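Why I Went Back to Paper Letters

08/04/2021

My handwriting has never been good, and two years of typing everything did it no favors. So when a fat blue envelope came from my old neighbor Ertuğrul Keskin back in May, I felt a little guilty before I even opened it. Eight pages, both sides! He wrote about his tomatoes, his knees, a long train ride he took to see his sister, and a bakery called Saraç where he says the sesame rings are still the right size.

I wrote back that same night, three pages in a pencil I had to sharpen twice. It took me forever. You can't delete a sentence, so you just keep going and let the silly ones stand - and I found I liked that more than I expected to. We've kept it up all summer, and I've since written to my aunt in Rellthorpe and a college roommate I hadn't talked to in 26 years (she answered, bless her, on the back of a recipe card).

The stamps live in a cookie tin by the phone now, and I've gotten particular about paper. The thin kind bleeds. I like the cream pad from the drugstore, the one with lines wide enough for a grown woman who writes like a second grader.
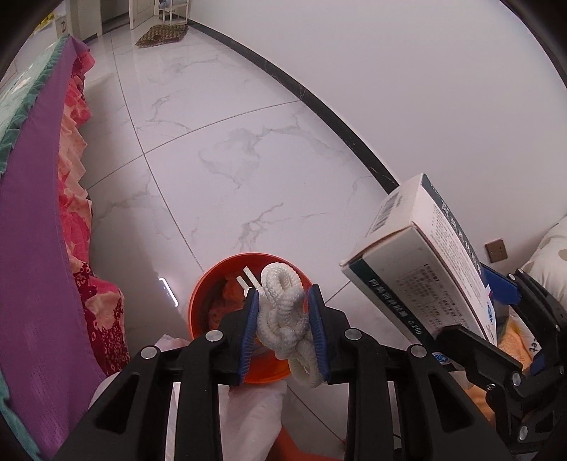
White rope, big knot, orange bucket.

Ertuğrul's latest came yesterday and he wants to know how my mother made her plum jam, so I'll be digging through the kitchen drawers tonight. If you've got somebody you've been meaning to write to, I'd love to hear who it is.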